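Clikotano opens Warkura, a collection of simulated kitchen tasks for robot learning

9 Sep 2025

Clikotano announces today the first release of Warkura, a collection of recorded kitchen tasks made completely in simulation. It is intended for teams who teach robot arms with hands to pick up, move and place common things of the kitchen.

The first release contains 2585 episodes. Each episode is one try at one task, from the start position of the arm until the operator ends the recording. The episodes are divided over 40 tasks and 12 kitchen layouts. All were made by five operators, who guided the simulated arm from a desk in our office in Fivwood.

A learning system needs many examples of the same action under different conditions. In a real kitchen it takes much time to put every object back after each try. In simulation the layout is reset with one key, and the operator can begin again at once. Between two tries the software also changes the position of the objects, the surface of the worktop and the light, inside limits that were set for each task. 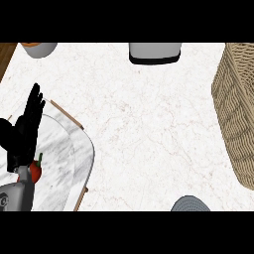

A simulated kitchen layout from Warkura, seen from above, with the robot hand over the serving tray and a red bell pepper beside the wrist.

"We have learned that the small differences are very important," said Charoen Yimyam, who leads the data work at Clikotano. "If the operator always comes to the vegetable from the same side, the system will learn only this side. So we ask our operators to change their way of reaching, and to keep also the tries that did not go well. These are marked as failed, but they stay in the collection."

Every episode includes the views of the simulated cameras, the joint positions of the arm and the fingers, and a short sentence in English which tells the task. The sentences were written by the operators themselves and later checked by a second person. Episodes where the sentence and the action did not agree were recorded again.

The recording software was developed together with Keogh, which has also prepared the tools for replay. With these tools a user can play any episode again in the simulator, stop it at a chosen moment and continue from there with an own controller.

Warkura is free of charge for universities and other research groups. Companies can ask for a license with yearly payment. A second release is planned for November and will add tasks that need two arms, such as opening a jar and carrying a full tray.

About Clikotano
Clikotano makes simulation software and training data for robots that work in homes and small kitchens. The company has its office in Fivwood.

Press contact
Charoen Yimyam, Clikotano, Fivwood
Requests for access to Warkura can be sent through the contact form on our website.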